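From: Tracey Lightfoot
To: Pultgate manipulation list
Date: 21 May 2020
Subject: Re: Drift in wrist-camera pose on bare tabletops

Ubaldo Zuccaro wrote:
> I have run the Lullby tracker over the whole Drarnoswood set and I
> get gaps in the gripper trajectory which the head view does not
> explain. The head camera sees both tools the entire time. Is the
> wrist pose computed from the wrist image alone, and if so, what does
> it hold on to when there is nothing in view but the table? Also, are
> you still using the 522 feature limit from the October notes?
>
> Ubaldo

Ubaldo,

Yes to the first question. In the released version the wrist pose comes from the wrist image alone. The head view is used once, at the start of each episode, to put the left and right tools into a common table frame. After that each tool is on its own until the episode ends.

The basket and foil task is the one I used for checking. The head view is easy there: table edges, basket rim, the plates on top of the grippers, plenty of clutter on the floor behind.

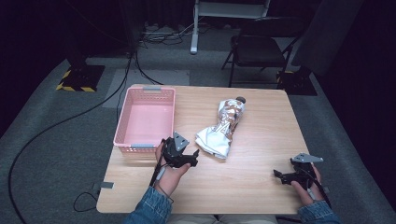
I re-ran 419 episodes of this task with the head view kept in the loop and compared the result with the released trajectories. In 41 of them the two disagree by more than the threshold we quote in the report. In every one of the 41, the disagreement begins in a stretch where the wrist camera sees its own fingers and the tabletop and nothing else. The episodes where the foil or the basket stays in the wrist view are fine.

My first assumption was that we were short of features. We are not. The detector reaches its limit on the wood grain without trouble, and the limit is now 2,000, so please ignore the 522 in the October notes. The trouble is in the matching. The grain lines are long, thin and nearly parallel, so a point is well fixed across the line and poorly fixed along it. The tracker slides along the grain and reports a low residual while it does so.
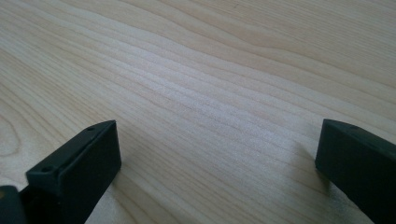
The bright band across the middle of the table makes this worse. It is a reflection, so it moves with the camera and not with the wood. The points found inside it are speckle, and they agree with each other well enough to outvote the real ones. Masking anything above a brightness cut-off removed most of the slide in my re-run, at the cost of losing the middle of the image, where the fingers will close.

The fingers need masking as well. The small round holes in the top faces are high-contrast and make excellent corners, and they are fixed to the camera apart from the opening motion. Gautier's mask was drawn with the jaws closed and misses them when the jaws are wide open. Please use the per-width masks in the new branch.

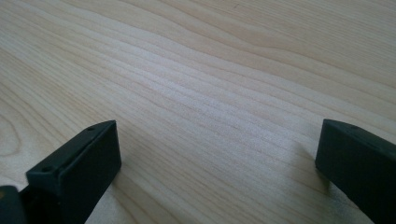

What does hold is curved grain. Where there is an arched figure in the wood the along-line ambiguity goes away, and a short window containing one is usually enough to pull the pose back. I have tried weighting features by local line curvature. It helps on this table and I would expect it to do nothing on a plain laminate or a painted top, so I am not proposing it as the general fix.

Proposal for the next release: keep the head view in the loop throughout, weight it up when the wrist residual is low but the feature directions are all alike, and flag those stretches in the trajectory file so that people can drop them. The flag is one extra column. Existing readers should skip it, but I have only checked ours.

Two things I would like from you. Could you send the episode numbers for your gaps, so I can see if they overlap with my 41? And could you say which direction the drift takes relative to the grain? If it runs across the lines then my explanation is wrong, or there is a second fault on top.

Tracey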